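4.2 Tail length and the untidy knot

Surgical textbooks devote whole chapters to how a knot should be thrown and, as a rule, one sentence to how its ends should be cut. The sentence usually says "short." How short is left to the reader, who is assumed to have taste. Our raters had plenty of taste and very little of it in common, and this section reports what happened when we asked them to apply it to 218 closures from the Drundell practice series.

Each closure was scored twice, once for security and once for neatness. Security was scored on the Kokkonen scale, which runs from 0 to 18 and rewards even spacing, apposed edges and a knot lying flat to one side of the wound. Neatness had no scale. We asked raters to write down a word. The commonest was "fine," followed by "fine" with a question mark, which we coded separately after some discussion.

Agreement on security was good. Agreement on neatness was poor, and nearly all of the trouble came from the tails. Raters trained at the Pokero course wanted them trimmed close and marked down anything that stood up from the tissue. Raters trained elsewhere held that a tail cut too close is an invitation for the knot to slip, and marked down the very closures their colleagues had admired. In 11 cases the same closure was called both "elegant" and "worrying." One of us (Lindqvist) had used both words herself, on separate occasions, of the same knot.

Short incisions brought the argument out best, as there was little else to look at. Figure 3 is typical of the closures that divided the group. The two knots sit on one line and the wound is brief, yet they might have been finished by different people with different views on scissors.

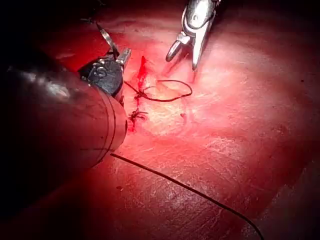 Figure 3. Short incision with two tied knots. The upper knot has short cut tails; the lower has several frayed ends.

Frayed ends deserve a word of their own. The rating form used until July had no box for them, so raters put them under "tails, long," under "other," or, in a few cases, in the margin with an exclamation point. We have left the margin notes out of the analysis, with regret. The revised form separates length from fraying and asks for each knot to be scored by itself – a closure-level score lets a tidy knot lend its good name to the one next door. Scores under the revised form are given in Section 4.3.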